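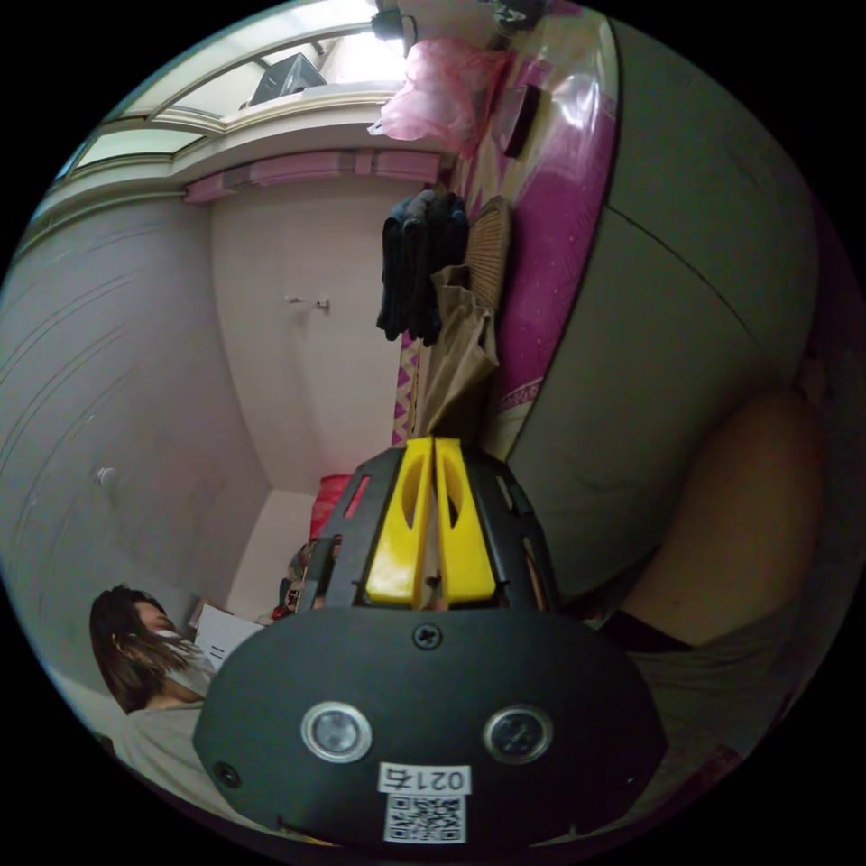
## March, late, notes on the gripper pose code

Spent the whole morning on the new pose filter Jannik merged. He says it fixes the drift. I would like to believe him. I replayed 300 clips through it and the tracks do look smoother, but smooth is cheap - I could get smooth by averaging everything into mush.

What bothers me is roll. In the bedroom clips the gripper gets turned on its side, so the window runs along the top and left and the bed comes down the right, and the old code would sometimes decide that the room had moved and the hand had stayed put. The new one does it less. Less is what he wrote in the merge note too, without a figure.

So I made my own test. Took 2 clips with a lot of roll, rotated the input by 90 degrees, and compared the paths. They should match after rotating back. One did. The other came out with a kink near frame 658, right where a plain pale wall fills a good part of the view. Few corners to hold on to there, so the filter leans on its motion guess and the guess is bad.

Perihan thinks we should mask out everything close to the lens before matching: housing, fingers, any knee or sleeve that gets in. Fine, but the mask is drawn by hand and the fingers open and close. I asked who redraws it for Wesero's version of the mount. Long silence on the call.

Also, the finger width estimate still reads a small gap as fully closed. The two yellow tips nearly touch and the code rounds down. Dayana wants to ship the planner on top of this. I said not until closed means closed.

Tomorrow: rerun the bad clip with the filter off, print the match count per frame, send Jannik the plot before he tells me it's my rotation script. Which it might be. Check the sign on the y axis first.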